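Chapter 7
When the Policy Says It Is Sure

Before You Start
You should already be comfortable with joint-space control (Chapter 3) and with the idea of a learned policy that maps camera images to arm motion (Chapter 6). The running case here is the packing task on the Candutstead bench: two arms, a few snack packets, one paper bag.

Most software for handling objects ships with a number attached. The Norker planner reports a plan score. The Flareo perception stack reports a confidence for every object it labels. Students tend to read both as the chance that the job will get done. Neither one is that, and the manuals are vague enough to let you believe it.

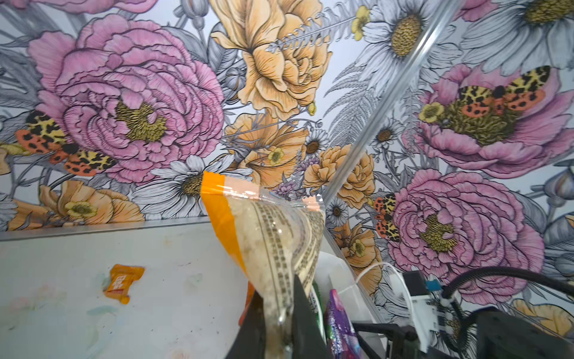

Take the confidence score first. It tells you how strongly the network prefers one label over the others it knows. If the thing in the gripper belongs to no class in the training set, the network still has to choose, and it may choose loudly. A clear bag is hard in a second way, because much of what the camera receives comes through the plastic and belongs to whatever is behind it.

Background matters more than vendors like to admit. A segmenter trained against plain gray walls has never had to decide whether a patch of orange is a wrapper or a printed flower.

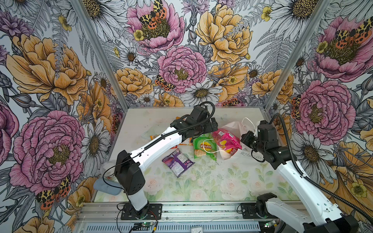 Then there is the question of what was counted. The Candutstead log holds 3,871 grasp attempts, of which the software marked 3,320 as successes. That is around 86 percent, and it sounds respectable. Look up the rule, though, and a success is any attempt in which the fingers stopped before closing fully. A pinched bag handle passes. So does a fold of the wrong packet. We will rescore part of this log by hand in Section 7.4, and you should expect the figure to drop.

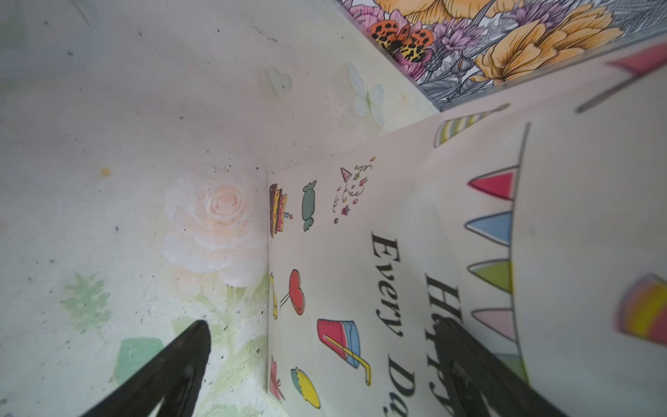 7.1 Two Arms, One Clock

Adding a second arm is often sold as doubling what the system can do. What it surely doubles is the number of joints to be planned for. The Badawi scheduler, used throughout this chapter, runs both arms from one clock and checks their links against each other at every step. It does not check the packets, which bend, slide and lean in ways its collision model leaves out.

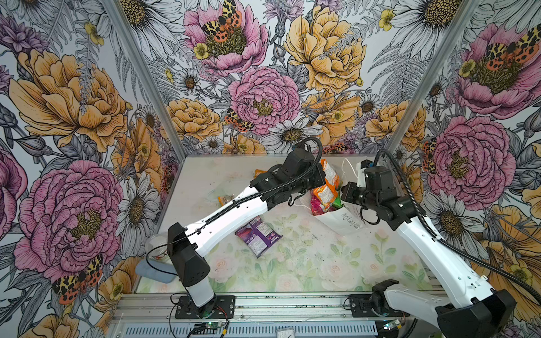

Figure 7.4 Both arms over the tabletop, with a purple packet near the middle and a paper bag on its side.

Suppose the perception step takes 39 milliseconds and the scheduler acts on the result 2 cycles later. The arms are then moving on old news. For a rigid box on a flat table the delay may do no harm. For a packet leaning on a paper bag, you should want to see the evidence before agreeing to that. Section 7.2 sets up the timing model and shows where the usual assumption of a still world enters the equations.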